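Two years with the Farent white gloss table

I bought this table in July, two summers back, mostly out of impatience. Our old one had a leg that wandered, we had people coming for dinner, and the Farent was the only white one in the store that would fit through our kitchen door without taking the door off. I had looked at the Emeck too (nicer legs, way too long for us) and at something from Enanex that I liked until I leaned on it.

So, assembly. The instructions are fine, the hex key is the usual miserable little thing, and one of the bolt holes was a hair off on mine. I swore at it for a while and then got it in with a regular wrench. My brother-in-law says I should have sent it back. Maybe! But then I would have been eating off my lap.

What I love is how bright it is. Our kitchen faces north and gets gloomy by mid-afternoon, and a big white glossy surface bounces what light there is all over the place. It made the room feel bigger the first day and I still notice it when I come down in the morning. It also wipes clean in seconds. Tomato sauce, coffee, beet juice (I was sweating over that one), all gone with a damp sponge.

Now the part you came for, the scratches. Yes, it scratches. The sales guy told me the finish was "family proof," and I would like him to meet a family. From across the room you don't notice a thing, and then you sit down with a cup of coffee when the light is hitting it and there they are, thin dark ones, pale ones, little specks. I've tried the polish Dreßler sells for gloss furniture and it gave the top a lovely shine, with the scratches still in it. Save your money there.
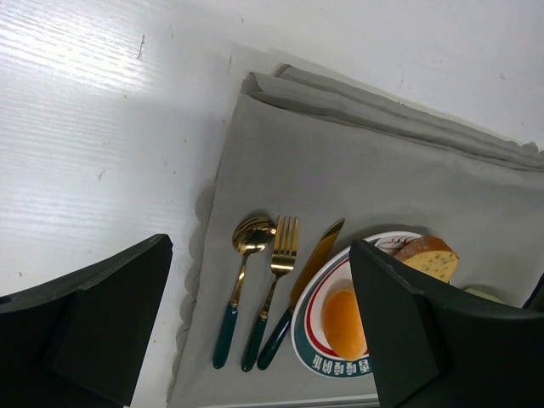
Marks on the white top, next to the gray cloth.

After the first few months I gave in and started using a cloth at every meal, even breakfast. I went back and forth on color and ended up with plain gray with a scalloped border, and I'm really happy with it. It's matte, so it calms down all that shine, and the wavy edge keeps it from looking like something out of a cafeteria. Patterned plates look great on it, too. It does crease if you leave it folded in the drawer, and I am never going to iron a tablecloth on a weeknight, so creases it is.

One thing to know if you go the cloth route is that a smooth cloth on a gloss top slides. Reach across for the salt with your elbow down and the whole place setting comes along for the ride. I bought a cheap thin rubber underlay and cut it with kitchen scissors, and that mostly fixed it, though I only bother putting it down when we have company.

My neighbor Jannik Fröhlich has the same table in the oak finish and his looks a lot better than mine at the same age. He'll tell you that's down to coasters. I think marks just hide better in wood grain, and if I were buying again I'd at least go and look at the oak.

Would I buy it again in white? Probably, yes. It's sturdy, nothing has come loose since I put it together, and it still cheers up that dark kitchen of ours. If you're the type who will see every tiny nick and lose sleep, get something matte. If you can live with a few battle scars and throw a cloth over the worst of them, it's a good table for the money. Four stars from me, and it would be four and a half if the bolt hole had lined up.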